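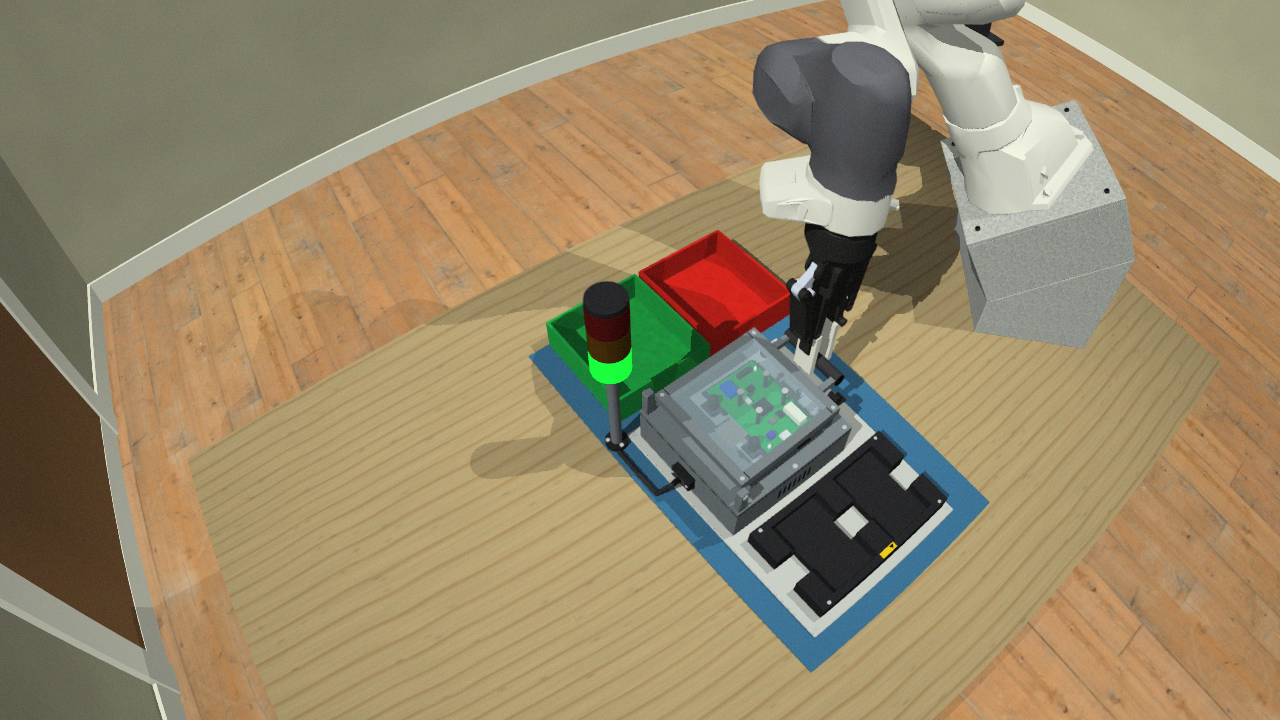

Prinitine kit for loading a board test fixture – is the simulated cell enough to decide?

Nataša Dumitrescu

Hello to all. I work in a small electronics shop in Fuentealba and we test about 4000 boards per month by hand. One person puts the board in the fixture, closes the lid, waits for the lamp and puts the board in the good bin or the bad bin. It is dull work and people ask to be moved away from it.

Grestero offers us the Prinitine kit, which is one arm with a two-finger gripper, a pedestal and the software. Before we pay, they give a trial of 24 days with a simulated cell. The cell has a fixture with a green board in it, a signal tower, a tray on a blue mat and two bins, one green and one red. It is close to what we have on our bench.
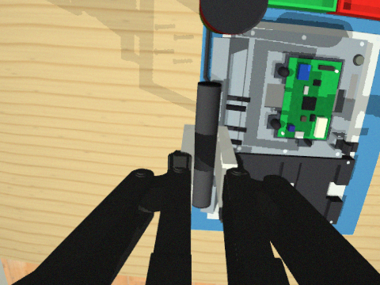 My worry is mostly the lid. On our fixture the operator feels when it is closed well, and I do not know how much of this feeling exists in a simulation. I would also like to know if somebody has bought the kit after the trial, and if the real cell behaved in the same way. The seller is friendly but he answers every message with a brochure.

Thank you in advance, and excuse my English.

Þórarinn Lauritsen

We bought it in March, after the same trial, so I can tell you how it went with us. Our boards are larger than yours probably are.

The trial is good for reach and for layout. We moved the pedestal many times in the software before we found a place where the arm could get to the lid handle and also to both bins. On a real floor I would have given up after the second try. Measure your own fixture with care and ask them to put your lid in the model, with your hinge and your handle height.
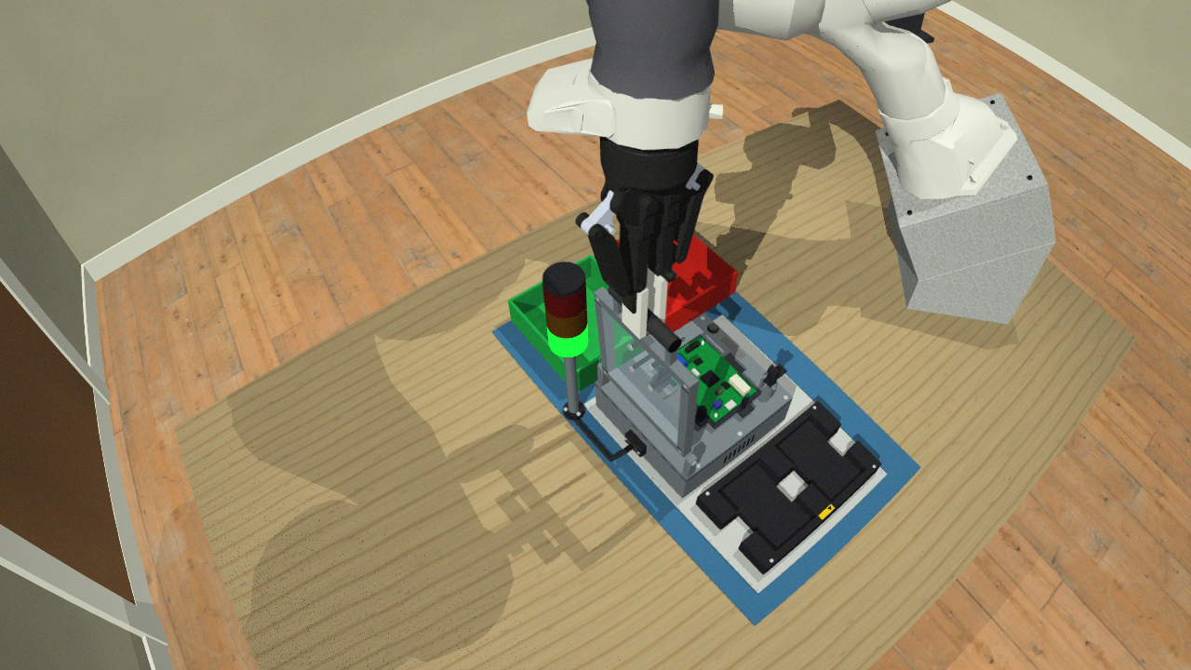
For the lid I would not trust the trial alone. The simulated hinge has the friction that you type in, and ours was stiffer on one side. We ran 801 cycles on the real bench before I let it work through the lunch break, and most of the stops were at the lid. A longer handle solved most of it. Picking up the board gave us less trouble than I expected.

Two more things to ask Grestero:

Is the signal tower read by a wire or by the camera? We asked for the wire.
Who changes the program when you get a new board type? With us it was a paid visit, and this was not clear in the offer.

The support person was patient – slow by e-mail, much better by telephone.
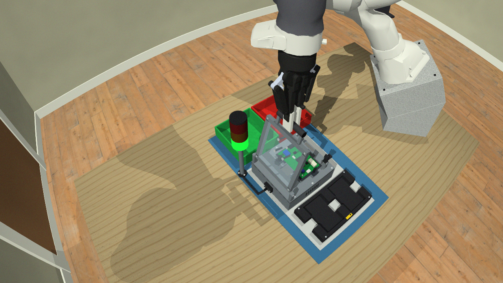

I would also save every layout that you try, under a clear name. When the trial ends you can not open the old ones, and I had to draw ours again from memory.

Bikent

have not used it but 4000 a month is not so many. maybe first try a better fixture with an air cylinder for the lid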